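Home > Magazine > Workplace > Features

Home Magazine Features Archive Subscribe Contact
Search articles Enter keyword Go

The Shared Desk and What Is Left on It

5 May 2020

When the Cestulville office of Reisinger moved to shared desks in January, the company issued 112 employees a single page of guidance. It covered chairs, chargers and the booking of meeting rooms. It said very little about the small belongings that people set down beside a computer and leave there until evening.

Lorenz Egger, who manages the workplace program at Reisinger, regards that omission as the most useful lesson of the change. "We had planned for equipment," he says. "We had not planned for cards, tissues and packets, and those are the items people ask us about."

His department reviewed 10 desks over the following weeks and recorded what stayed on the surface through an ordinary working day. Laptops and telephones came and went with their owners. Paper goods and cards remained, often under something else. Seven of the desks had an organizer of some kind, and the contents of each were different.

The compartment organizer has accordingly become a standard item. Tiloletti, which furnishes the office, recommends an open model with square divisions over one with drawers. Tissues can be pulled from a front compartment with one hand, and a label strip along the lower edge tells the next person what belongs where. The organizer should stand to one side, so that the middle of the desk is free for a laptop.
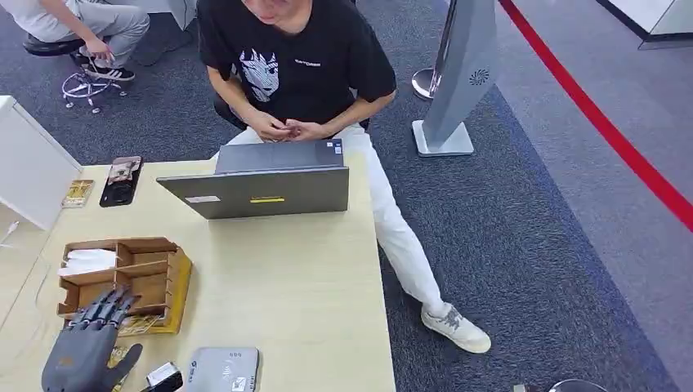
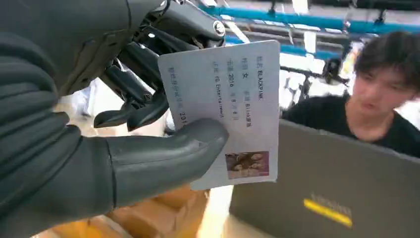
Top: a desk with an open laptop and a wooden organizer. Bottom: a card styled like an identification card, with the name entry "BLACKPINK."

Cards present a particular difficulty. Access passes, membership cards and collectible cards are of similar size, and a novelty card laid out in the manner of an identity document may be handed in at reception by a careful colleague. Hamish Rennie, who supervises the reception desk, keeps a shallow tray for such finds. Official passes are returned to the security office the same day — all others are held for four weeks.

Mr. Rennie would like employees to keep personal cards in one compartment and passes in another. The guidance now says so. It also asks that stickers be placed on one's own equipment only, a rule introduced after several organizers arrived back in storage with decorated sides.

Storage between bookings is handled by Wosell, whose narrow lockers line the corridor outside the main room. Each locker accepts a laptop, a telephone and one organizer, provided the tissues are pressed down first. Staff on the upper floor have asked for a deeper version, and a decision is expected when the present lease on the lockers is reviewed.

The revised guidance runs to two pages. Copies are available at reception, beside the tray.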